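Print this article | E-mail to a friend
41 shares | 12 comments

The Price on the Quote Is the Small One

Friday, February 1, 2019

By Callum Garside

Every small shop I visit has the same folder on somebody's desk. Inside is a glossy quote for a robot arm, a payback chart that bends the right way, and a page of notes in pencil where a manager has tried to make the numbers behave.

At Miltcombe, a firm that packs bath goods and craft supplies for gift shops, the folder belongs to Simão Mendes. He has been told to have a plan ready by May. He is not in a hurry.

"They quote you the arm," he said. "Then you ask what it's going to hold things with, and it's a different phone call."

That second call is where budgets go soft. The first supplier, Olluswood, priced one set of finger pads at $703, with no word on how long a set lasts. A day of on-site setup was $1,589. Mendes figures he would need more than one day, and the sales rep figured so too, once pressed. A yearly software plan came to $2,698, and it starts when the crate ships, whether or not the crate has been opened.

None of this is a scandal. It is all in the paperwork if you read to the back. But the payback chart stops at the front, and it assumes the machine will pick up what you sell.

Boxes are easy. Miltcombe doesn't have a box problem. It has soft, light, shapeless stuff, and that is what the brochures tend to skip.

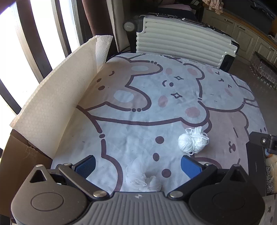 Netting squashes and springs back. Yarn sheds loops that can snag on anything with a screw in it. A jaw that opens wide enough for a shower puff still has to close on it gently, and a demo on a clean bench with a block of foam tells a buyer very little about either one.

Wainwright, the other bidder, says its Jomwood package can learn a new item from up to 300 examples of a person doing the job. Maybe so. I asked who pays the person, and for how many items, and was told it depends on the customer. Miltcombe changes its gift sets every season.

Mendes has now written his own line into the budget, above the arm and in ink: a paid trial, his goods, his table, his staff. Olluswood has agreed in principle. Wainwright wants to talk about it.

Related
Leasing a Packing Line: Read Page Nine
Who Owns the Spare Parts?
Small Shops, Long Service Contracts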